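Tillumley Kitchen Set, read me first

Hello, and thanks for downloading! Tillumley is the recordings pack that goes with the Brekano gripper kit, and it is meant for people who have the kit bolted on and would like something to train on before they start making their own recordings (which takes longer than you think, so be kind to yourself).

What you get
There are 212 episodes of fruit cutting and board tidying, all driven by hand by Riaan Swanepoel and Yolandi Makhubela. Each one is a folder with the wrist video, the joint positions and a short text note. The notes are a bit uneven - Yolandi writes a lot and Riaan writes almost nothing - but we left them as they were typed.

Getting started
Unpack everything into one folder and run the Pornico loader from there. Leave at least 70 GB free. The loader reads the first five episodes as a check, and if those play through you are set. If it stops with a missing calibration message, copy the calib folder from your kit's memory stick into the same place and try again.

Known problems
Gripper force was not saved in the oldest recordings, so that column is blank. Shabalala mounts sit a little higher than ours, and you will want to change the wrist offset before playing anything back on one. We hope to have that sorted in November.

About the cutting episodes
The orange task is the one most people write to us about, and it's our favorite too. The wrist view looks straight down, so the blade shows up as little more than a thin line over the halved orange, and a model has to get a lot of its sense of direction from the shiny steel handle. Glare on that handle, and on the ribbed metal where the wedges lie, can upset simple color masks, so please try your masks on a few frames before a long training run. 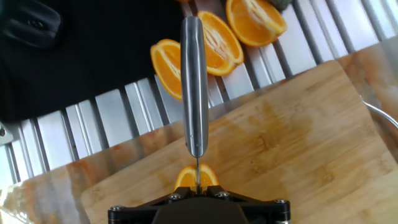
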